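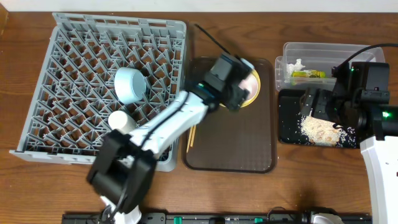
Sollville should stop billing residential water at a flat rate. The current charge is the same for a one-person apartment and a house with a lawn, and it has not been tied to consumption at any point in the last 11 years.

The objection raised most often is the cost of meters. Liltosov quoted the town for 1,476 units, installed, with a read interval of one hour. The price is high, but it is a single capital item and can be spread over the service life of the equipment. Pumping and treatment costs recur every month.

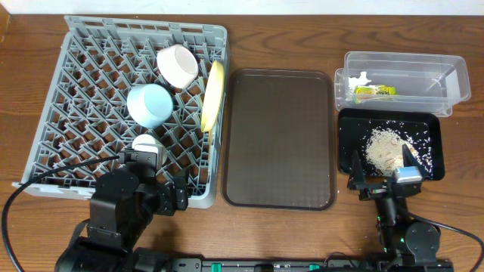

A second objection concerns large families. A tiered tariff handles this if the first tier is sized per occupant. Wuretti used that structure in its draft, with 2 tiers and no standing charge. I would keep a small standing charge, as the mains have to be maintained whatever the volume drawn.

Hourly reads also make leaks visible. A running toilet can lose 200 gallons a day, and under flat billing the household has no number to look at. The tariff vote is in May. The meter order should go on the same ballot.

We use cookies to improve your experience. Accept | Manage settings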